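Search this manual Go Clear

Section 4. Setting Up Your Wipes and Snacks Table

This is the part of the Grendska guide we had the most fun writing! By now you have the bins from Section 3 assembled and the lid labels printed, and you're ready to sort the small stuff: wet wipe packets, wrapped candy, single-serve sachets, all those little things that pile up at the bottom of a bag or the back of a drawer and never seem to have a place of their own. Give yourself an evening for it. It goes quicker with a friend on the other side of the table.

You will need:

- one Grendska divider tray (the shallow one, marked G on the underside)
- one soft cloth for the table
- one wide-mouth jar with the lid off
- a lined notebook and a pen that works
- a bag for trash
- everything you want to sort

4.1 Preparing the table

1. Clear the table and wipe it down. Let it dry all the way.

2. Spread your cloth. Fuzzy or brushed fabric is wonderful for this, because slick little packets stay where you put them and don't skate off toward the floor. A patterned cloth is fine too. Small flowers, stripes, whatever you have and like looking at.

3. Set the open jar near a far corner. It should be within reach, but out of the way of your elbows.

4. Open the notebook flat next to the jar and lay the pen across the page. You'll be picking it up constantly, so don't bury it.

5. Hang bags and coats somewhere else if you can. A padded chair pulled up to the table is a magnet for loose wrappers.

Note: The divider tray stays off the table until 4.3. We know it's tempting to start filling it right away (we all did, the first time), but the piles will change shape at least once before you're happy with them.

4.2 Sorting the packets

6. Empty everything onto the middle of the cloth and spread it out so that nothing is lying on top of anything else.

7. Pick up one packet at a time and stand it upright to read the front. Restaurant wet wipes are the ones that fool people! They often come in soft packs with big bright labels and can pass for candy or sauce at a glance, so look for the small print as well as the large.

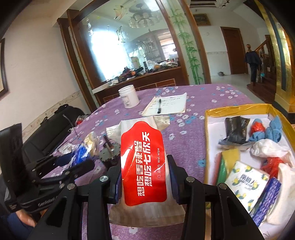

Photo: Aušra Pärn / Grendska handbook

The red label on this one is mostly taken up by two big lines of Chinese, 想吃香辣蟹 and 想吃七欣天. The first says something like "want to eat spicy crab," and you could easily toss the packet in with the seasonings on the strength of that. The smaller lettering next to it has the words "Wet wipe," and that's the part that decides the pile. The shiny blue and gold wrapper goes to a different pile until you've read it too.

8. Make one pile for wipes and one for things you can eat. Anything you can't read goes in a third pile at the edge of the cloth. A translation app will take care of most of that third pile in a few minutes, and it's a really enjoyable few minutes. You learn a lot about where you've been eating.

9. Give each wipe packet a gentle squeeze. You want to feel a bit of give. If it's papery and stiff all through, the wipe has dried out and can go in the trash bag.

10. Check the crimped ends. A packet with a split seam won't keep, even if it feels all right today. Use it now on the table legs or throw it out.

CAUTION: Never store wipes in the same compartment as unwrapped food. Some are scented, and the scent travels.

CAUTION: Keep small wrappers and sachets away from young children and pets while you sort. Empty clear wrappers are hard to see on a busy cloth, so put them straight in the trash bag.

4.3 Writing the list

11. Start a fresh page. At the top, write what you're sorting and the date, in whatever form you'll recognize later. Our own sample page is headed Sat 25 May and it has survived two kitchens and one spilled coffee.

12. Give every kind of packet its own line. Write the name from the label, what the thing is, and which compartment it's headed for. For labels in another language, copy the characters if you can manage them, or draw the shape and color. "Red, big white writing, wipe" is a perfectly good entry.

13. Leave the last two lines of the page blank. Something always turns up in a coat pocket the next morning.

Tip: If you use the Obi label strips (part 418), write the list first and the strips second. The strips don't erase, and a pack only goes so far.

4.4 Filling the tray and jar

14. Bring in the divider tray and set it down with the notched side facing you.

15. Stand the wipes in the long compartment, labels forward. Packets with wide ends stand up best if you alternate them, one right way up and the next upside down. It looks a little silly and saves a lot of room.

16. Put candy and other wrapped sweets in the square compartments. Keep each kind together even when there's only one of it.

17. Use the jar for the odd shapes that won't lie flat. Don't pack it to the rim. You should be able to get your fingers in and take something out without tipping it.

18. If your jar came with a printed label, you can leave it on or soak it off. A barcode low on the side does no harm, but check that an old product name can't be mistaken for what's inside now. Cover it with a strip if there's any doubt.

Note: The Mekon insert (part 581, sold separately) splits the long compartment into two. It's great for households that keep baby wipes and table wipes apart. It does not fit trays from the older Zimov series, whose walls are slightly lower.

4.5 Keeping it going

19. Shake the cloth out over the trash bag, fold it, and keep it under the tray. Next time you'll be set up before the kettle boils.

20. Go through the wipes again in January. Holiday meals bring in a surprising number of them, and it's lovely to start the year with the dried-out ones gone.

21. Cross things off the list as you use them up. When a page is more crossing-out than writing, copy what's left onto a new one.

If a compartment won't close

Take out the tallest packet and try the lid again. If it still catches, run a finger along the groove and feel for a scrap of wrapper, which is the usual culprit. Don't press the lid down hard, as the hinge pins can pop out. If one does, see Section 6.2 for putting it back.

Continue to Section 5, Drawers and Shallow Shelves.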